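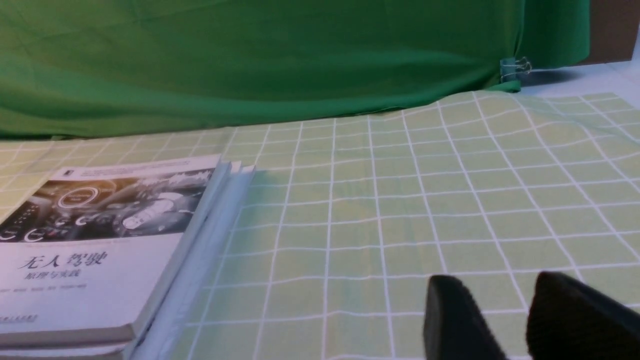 La table, les livres et la nappe à carreaux.

23/03/2024

Aujourd'hui j'ai voulu mettre de l'ordre dans mes livres avant de partir pour Fandmont. J'ai étendu la nappe verte, celle avec les lignes blanches, et j'ai suspendu le grand tissu vert derrière. Il tient avec une petite pince en métal du côté droit. Je l'avais acheté 12 euros au marché, et je trouve que c'était un bon prix pour un tissu d'une si belle couleur.

La nappe me donne moins de satisfaction. J'ai passé la main dessus plusieurs fois, mais les lignes font toujours des vagues. Il faudrait la repasser – je n'ai pas eu le courage de sortir le fer.

J'ai posé la pile à gauche. Sur le dessus j'ai laissé le livre à la couverture presque toute blanche, avec le tableau de bord d'une voiture en noir et blanc.

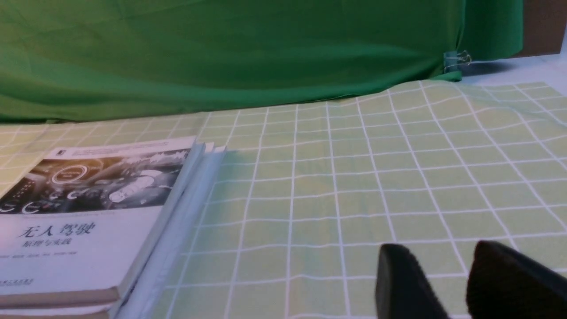

Ensuite j'ai feuilleté pendant longtemps, ce qui n'est pas du tout ranger. Mon intention était de garder 60 livres dans l'appartement et de mettre les autres dans les cartons de chez Jacobs. Je n'arrive pas encore à décider. Quand j'ouvre un livre pour savoir si je peux m'en séparer, je lis quatre pages et il reste chez moi.

Le soir, j'ai écrit la liste des titres dans le cahier, avec l'année et le lieu d'achat quand je m'en souvenais. Pour deux d'entre eux j'ai noté Clavovach, mais avec un point d'interrogation. Demain je dois acheter du papier d'emballage et chercher le ruban adhésif, que j'ai certainement rangé dans un endroit trop logique.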